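Setting the Table by the Curtain

9 April 2024

The small dining corner has been rearranged for spring, and this entry records the decisions made. It follows the February entry on storage, in which the sideboard was cleared and its contents divided between the kitchen and the hall.

The speckled tabletop has been retained. Replacement was considered, and a quotation of up to 2000 dollars was received from Clevar, a local supplier. The existing surface remains sound and hides crumbs rather too well, so it is now wiped after every meal whether or not it appears to require it. The tablecloth has been withdrawn from daily use and will be brought out for guests only.

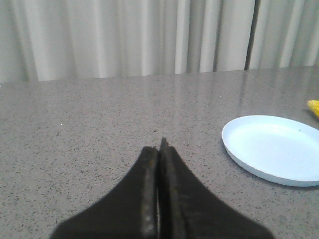
Plates proved the more difficult question. The household had accumulated several incomplete sets, and few of the pieces stacked properly. Preference has been given to shallow, pale plates with a low raised rim. They suit toast, sliced fruit and most lunches. Soup is served in the older bowls, which are kept on the lower shelf.

The pleated curtain is to be laundered in cool water and rehung while slightly damp, which allows the pleats to settle without ironing. Two earlier attempts at ironing them were not successful.

Place settings are now laid 10 minutes before a meal, plates first and glasses last. Napkins are folded once. Yellow has been approved as the accent color for the season, in small quantities.

The chairs have yet to be addressed. Samples of seat fabric have been requested from Namalby and will be reviewed in a later entry.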